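Wulell kitchen table project: progress report to the Penry program
Prepared by Védís Bisgaard, with Enda Flanagan
10/26/21

This report covers the period from June until now. It follows the same order as our last one: the setup, the method, the results, and what we ask from Penry for the next period.

The table layout has not changed much. We keep the toaster oven on one side, the colander on the opposite side, and the plate, the fruits and the small dishes between them. The overhead camera is fixed and was not moved after June. We decided this because in spring we lost many recordings when the camera was turned a little and the old calibration was not valid anymore.
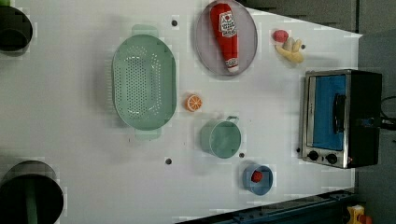 The method is still learning from demonstration. An operator guides the arm through one task, for example to move a cloth or to put a fruit in a cup, and the policy is trained on the joint positions together with the camera images. In the last report we promised 200 demonstrations for each task group. We have now 217 for the cloth group and 200 for the fruit group. The pot group is behind, with 57, and I explain this below.

The main question of this period was if the policy depends too much on objects which have no role in the task. Ornella Greco proposed to leave them on the table during training, and to change only which ones are there. Before, we cleaned the table for each task — it made the training faster, but the policy became weak when anything new was near the oven.
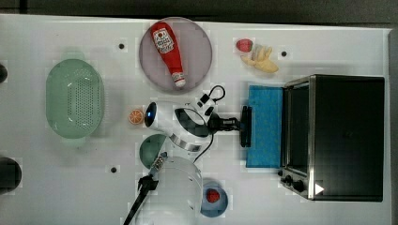
Overhead view, cloth group. The gripper is over the edge of the blue cloth, in front of the oven.

We tested both versions in the Calelville lab, with the same start positions. The policy trained with the extra objects was clearly better on the cloth and a little better on the fruit. In total we made almost 600 test runs. Evdokia Karamanlidis is checking the labels of failed runs a second time, so we prefer not to give final percentages in this report.

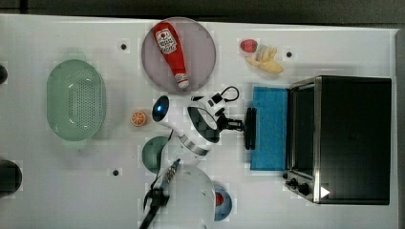 Two problems remain. First, the arm itself hides part of the table from the overhead camera, and the policy sometimes waits too long in this position. Second, the pot group was stopped for several weeks because the lid grasp was not safe for the fingers, and we are rewriting this task without the lid.

For the next period we ask to keep the same budget, and to move the hours of the spring operator to January. The data will be shared through Wonder, as agreed.

Comments (3)

Deirdre Mac Giolla: Thank you, this is clear. Can you send the start positions for the fruit group also? I have only the cloth ones.

Enda Flanagan: Sent this morning, same folder.

Deirdre Mac Giolla: Got them. The change of hours is fine from our side, please put it in the budget sheet too.

Related items
Wulell progress report, June
Camera calibration notes, Calelville lab
Task list and object list, version 3
Penry program: reporting dates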